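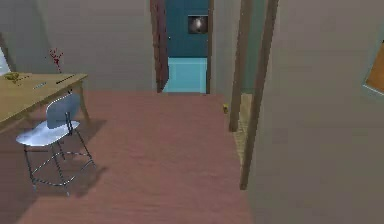 Falha de navegação no simulador: o que mudou em julho

Quem correu episódios de navegação no Clanus durante o mês reparou que a taxa de colisões subiu de um dia para o outro. A causa está identificada e a correção já entrou no ramo principal. Fica o resumo para quem não acompanhou a discussão.

O problema apareceu nas casas virtuais com mais do que uma passagem a partir da mesma divisão. O planeador calculava bem o caminho até à porta, mas ao atravessar o vão a base virtual encostava ao aro e ficava presa. O episódio continuava a correr até ao limite de tempo e era registado como "alvo não encontrado". Por causa dessa etiqueta errada, durante vários dias procurámos o defeito no módulo de perceção.

Bontu Gidey repetiu o lote completo de 1.304 episódios com o registo de contactos ligado. Em 219 houve contacto prolongado com um aro ou com uma esquina de parede. Desses, 196 tinham sido arquivados como falha de perceção. Os restantes estavam bem classificados.

A origem foi uma alteração no carregador de cenas. Para poupar memória, as malhas de colisão passaram a ser simplificadas na importação, e a simplificação fechava parte dos vãos. No ecrã a porta continuava aberta e com a largura certa – a geometria invisível é que era mais estreita. O mapa de ocupação, gerado a partir da malha visual, dava passagem livre onde o motor de física já não a dava.

Alper Demirtaş encontrou um segundo efeito, menos grave. Os objetos pequenos pousados no chão junto às ombreiras eram por vezes fundidos com a parede na malha simplificada. Se o alvo da tarefa fosse um deles, o robô podia vê-lo e aproximar-se, mas a verificação de distância falhava sempre. Também isto contava como erro de perceção.

O que foi feito:

Aros de porta, ombreiras e objetos soltos deixaram de ser simplificados. O consumo de memória voltou ao valor anterior à alteração.

O mapa de ocupação passa a ser gerado a partir da malha de colisão.

Um contacto contínuo de mais de 20 passos termina o episódio com a etiqueta "bloqueio físico".

O que falta fazer: as cenas em cache não são atualizadas sozinhas. Quem tiver cópias locais deve apagar a pasta de cenas processadas e voltar a importar antes de correr qualquer avaliação. Os resultados de julho obtidos com a versão antiga não devem ser comparados com os novos, nem usados em relatórios. Melahat Ersoy está a refazer as tabelas da linha de base e avisa na lista quando estiverem prontas.

A base física do laboratório não foi afetada. Os testes com o modelo treinado nesse período ficam suspensos até termos pesos novos – a política aprendeu a evitar certos vãos e não sabemos como se comporta num corredor real.

Dúvidas sobre a reimportação: Orhun Öztürkmen, no canal do simulador.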